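Visit Report: Open Day at the Gernance Household Supplies Center, Natlow

Prepared for members by Denise Cheetham

In March, a party from our association attended the annual open day at the Gernance center in Natlow. The center prepares cleaning sets for rental homes, small offices and community buildings throughout the district. Members had asked for a closer look at how the sets are put together, and the staff were generous with their time.

Arrival and welcome

The group was received at the side entrance by Karine Dhillon, who manages the site. She gave a short introduction in the meeting room and explained that the center currently serves 297 addresses, most of them holiday rentals near the coast. The building was formerly a seed merchant's store, and the original loading doors are still in use. Coffee was provided. Visitors who came by car should note that the parking area fills early and that the overflow lot is a ten-minute walk away.

The stock room

Valdis Juška led the first part of the tour. The stock room holds refill liquids, cloths, brushes and paper goods, arranged by the type of property they are meant for. Last year the center sent out 1,217 complete sets, against 846 the year before. Mr. Juška attributed much of the increase to Pärn, a letting agency that moved all of its properties to the service during the summer.

Our members asked several questions about labeling. Each refill container has a printed label and a shelf number, and older stock is moved to the front when a delivery is put away. The system is a simple one – a paper card on every shelf, signed when the level is checked.

The tray area

Shewit Hadgu then showed the group how the bottle trays are made up. A spray bottle tray is the part of the set that customers handle most, and the center gives it particular attention. Bottles are stood upright with room for a hand to reach each one, and the cut-out handle of the tray is left clear. Ms. Hadgu advised holding a bottle by its body with both hands when setting it in place, so that the trigger is not pressed by accident. The trays used for the spray bottles are light gray plastic with a perforated rim, and the bottles themselves are translucent white, with collars in yellow or pink and some triggers in pale blue.

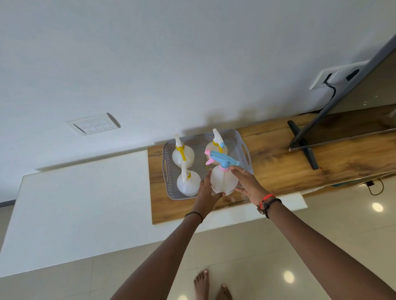

Returns and refilling

Used sets come back through the loading doors and are sorted before noon. Aigars Juška, who runs this section, explained that trigger heads are removed and rinsed separately, and that any head with a weak spring is replaced. Bottles are refilled by hand. The center has looked at a filling machine from Flullis but considers its present volume too small to justify the cost.

Practical matters for members

The open day runs from 10 a.m. to 3 p.m., and each tour lasts 2 hours. Groups should write to the center in advance and state how many people will attend. The stock room is unheated, and a warm coat is recommended. There are several steps between the stock room and the returns section – members who need a level route should ask at the entrance.

The association thanks Ms. Dhillon and her colleagues for their hospitality. Copies of the center's refill price list are available from the association office on request.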